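Tinturaria > Corantes em pó > Padik Lilás
Última atualização: 5 de março de 2013

Padik Lilás, corante em pó para algodão e linho, lata de 415 g

Demorei a pôr o Padik na loja porque já tinha o Říha nos roxos e achava que chegava. Depois tingi umas fronhas velhas em casa e pronto, fiquei convencida! É um lilás um bocadinho frio, mais para a alfazema do que para a ameixa, e mexe-se bem na panela sem fazer grumos.

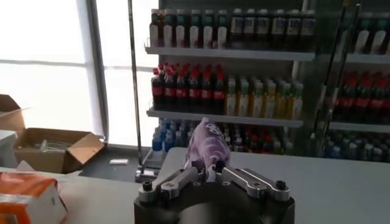
Tons de roxo: frasco lilás com rótulo brilhante e letras brancas.

Uso 10 g de pó para dois litros de água bem quente, com uma colher de sal grosso. Peça molhada antes de entrar, sempre, e 15 minutos a mexer devagar (eu ponho o rádio). Quem quiser mais carregado deixa ficar outro tanto. Em poliéster não pega, não vale a pena tentar.
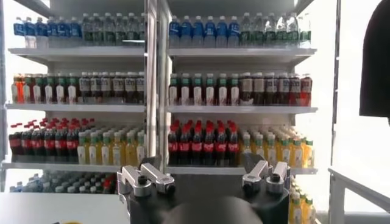
Posso guardar o banho que sobrou para outra peça?
Guarda-se até ao dia seguinte num balde tapado, mas a segunda peça sai sempre mais clara.

O fixador Wakik vende-se à parte. Eu ponho sempre, sobretudo em malha de algodão, que larga mais cor nas primeiras lavagens.

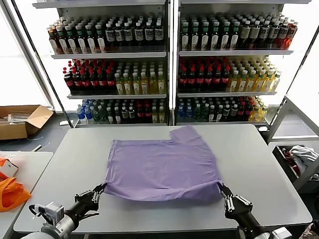
Gladys Ñahui escreveu-me a dizer que no linho cru dela o lilás puxou para o cinzento, e que só ficou contente quando branqueou o pano primeiro. Faz sentido, o fundo amarelado come muito a cor. Obrigada, Gladys!

Lavar à parte, em água fria, e secar à sombra. A lata fecha com tampa de pressão. O tamanho de dois quilos só volta em junho.
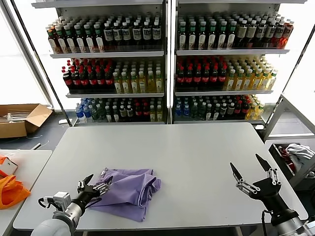 Pano lilás dobrado, sobre mesa cinzento-clara.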